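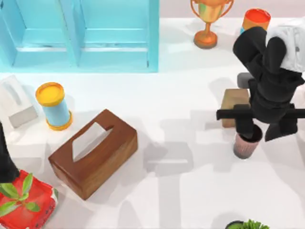
Vollik empezó como un brazo suelto atornillado a un banco y hoy es una estación de dos brazos que comparte taller con una fresadora y varias bicicletas a medio reparar. Su autor, técnico de mantenimiento industrial, trabaja en ella por las tardes en Prondmont, un taller compartido donde alquila un banco desde noviembre. Pidió que no se publicara su nombre. Todo lo demás, incluidos los archivos de corte, está disponible para quien lo solicite en el taller.

La primera decisión fue construir la mesa antes en el simulador que en el banco. «Un servo quemado me cuesta una semana de espera. En simulación repito la misma maniobra toda la noche y por la mañana miro los registros», explica. La escena virtual tiene un tablero blanco, los dos brazos enfrentados y un surtido de objetos domésticos: cajas de pañuelos, un trofeo, plantas, un vaso pequeño que se estrecha hacia la base. Los eligió por geometría. «El vaso es el que más información da. Al ser cónico, si los dedos cierran demasiado arriba o con un poco de inclinación, se escurre hacia abajo. Un cubo te perdona casi todo.»

El modelo de contacto fue lo que más tiempo le llevó. Con los parámetros por defecto, la pinza atravesaba las paredes finas o salía despedida al cerrar. Redujo el paso de integración, sustituyó las mallas de colisión por envolventes convexas y ajustó la fricción a mano. La versión que usa ahora es la 371 según su propio control de cambios, aunque admite que muchas de las anteriores solo modifican un coeficiente. «No soy ordenado. Guardo una versión cada vez que toco algo y luego no recuerdo qué toqué.»

Los objetos pálidos le dieron otro problema. Una caja blanca sobre un tablero blanco ofrece poco contraste, y el detector la perdía con frecuencia. Se planteó cambiar el color del tablero, pero lo dejó como estaba. «La mesa de verdad también es blanca. Si la oscurezco en el simulador, resuelvo un problema que después me vuelvo a encontrar.» Optó por variar la iluminación entre ejecuciones y por añadir la profundidad como canal de entrada. Las sombras, dice, siguen produciendo falsos contornos en el centro de la mesa.

En cuanto al equipo físico, los reductores son de Wróbel y llegaron de segunda mano, con holgura apreciable en uno de los codos. La compensa por software con una tabla de corrección que recalcula cada vez que desmonta el brazo. Las placas de control las compró a Vastine y las alimenta con una fuente independiente para cada lado - la primera, común a ambos, caía de tensión cuando los dos hombros aceleraban a la vez. Calcula que lleva gastados aproximadamente 384 euros en cableado y conectores, una partida que no figuraba en el presupuesto inicial.

Los dedos de la pinza están impresos en el taller. Ha probado perfiles rectos y angulados, y se queda con los segundos para recoger piezas bajas, aunque ocupan más sitio al acercarse a un objeto rodeado de otros. «Con la mesa llena, el problema deja de ser el agarre. Es llegar sin tirar lo de al lado.» El planificador reserva 70 milímetros alrededor de la muñeca y rechaza cualquier trayectoria que invada esa distancia durante la aproximación. En el último tramo el margen se reduce, y ahí limita también la velocidad.

La coordinación entre brazos es todavía rudimentaria. La mesa se divide en dos zonas con una franja central compartida, y el brazo que entra en ella bloquea al otro hasta que sale. Funciona, pero desperdicia tiempo. Tiene escrita una versión que comprueba la distancia entre eslabones a 100 hercios y permitiría trabajar a ambos en la franja, pero de momento no la ha cargado en las placas. «En el simulador, si chocan, reinicio. En el banco prefiero que esperen.»

Para las próximas semanas tiene pendiente rehacer el soporte del brazo izquierdo, que flexa al extenderse del todo, y medir de nuevo la holgura del codo con un reloj comparador prestado. Después quiere repetir con el equipo real la misma serie de agarres del vaso, con idénticas posiciones de partida, y comparar los dos registros punto por punto.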